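Wistosen 3 review: the demo replay tool I now open every morning

Posted in Tools, August

I have spent a good part of this year turning recordings from handheld grippers into something a policy can learn from, and I've used a lot of software that made that job longer. Wistosen 3 made it shorter. I've had it running for 19 working days now, on a mid-range desktop and on my aging laptop, and I like it enough that I want to get all of this down while I still remember what the first day was like.

For anyone who hasn't met it: Wistosen takes wrist camera video from a handheld gripper, works out where the gripper was at each moment, cuts the session into separate demonstrations and writes them out in a format your training code will accept. Plenty of tools do some of that. This one does the whole run in a single window, and when a step fails it tells you which step and shows you the exact stretch of video it choked on. I can't tell you how much I love that second part.

Installing took one command and a coffee. The older release needed a particular version of nearly everything, and Annapurna Varghese, who shares a bench with me, kept a separate machine just for it. She has since wiped that machine, happily. My one hiccup was a missing video codec on the laptop, and the error message named the package I needed.

Calibration is the first place you notice the work that went in. You load a short clip, the lens model gets fitted, and a little overlay shows straight edges being pulled straight again. With a lens this wide you want to look at ceilings and window frames near the corners, because a bad fit shows there first. I got a good fit on the first clip with one gripper and on the third with the other (my fault, I had the exposure far too high).

Then tracking. Our sessions are busy. There are people in the background, other folks working close by, and plenty of large plain surfaces with nothing on them for a feature tracker to hold. The old version would drift whenever somebody came near, and then snap back with a jump that ruined everything after it. Version 3 lets you run a mask over moving people before it solves for the camera path, and it weighs markers separately from natural features. You can switch either one off and compare the two paths side by side.
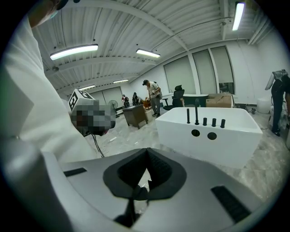 Wrist view with the marker cube at left and the white basin past the jaws.

A view like this one used to worry me, with somebody right up against the lens and a glossy basin taking up a good chunk of the rest. In the new solver the floor pattern and the ceiling beams do a lot of the holding, and the person simply drops out of the math once the mask is on. I ran a batch of 400 demonstrations through with the mask off and again with it on, and the second batch needed far less hand repair. Tracking still gets shaky if the gripper swings fast toward a blank wall. It marks those stretches in yellow on the timeline, so at least you know where to look.

The timeline deserves its own paragraph! You scrub through video, gripper width and the solved path all together, and you can drag a cut point with the mouse and watch the numbers change. Unathi Ngcobo had been cutting by hand in a spreadsheet. She tried this for an afternoon and asked me to send her the install command before she went home.

There's also a reach check, new in this release. Give it a robot description file and a base position, and it will tell you which demonstrations the arm could follow and which ones it couldn't, with the joint that hits its limit shown in red. We tried it with our Kondia arm description and it loaded cleanly. A wide sweep that feels like nothing in your hand can be hopeless for an arm bolted to a table, and I'd much rather find that out before training. It doesn't check for collisions with furniture yet. The release notes say that's planned, no date given.

Export is fast and boring, in the best way. I did have to write 30 lines of glue to get the data into Vulgate, our in-house trainer, mostly to rename fields.

Now the grumbles. Undo only covers cut points, so if you delete a whole demonstration you have to import it again. The person mask is slow without a decent graphics card (on my laptop I start it and go to lunch). Dark mode makes the yellow warnings hard to read. And the manual's chapter on syncing two grippers is thin. I got it working only after Edmund Pietrzak pointed me to a settings file that the manual never mentions.

If you have a handful of clips and a script that already works, stay with your script. If you're getting new sessions every week and more than one person has to touch them, try it on your messiest recording first. The trial has no feature limits, and the project files carry over if you buy a license.

Tested: Wistosen 3, desktop and laptop, one- and two-gripper sessions.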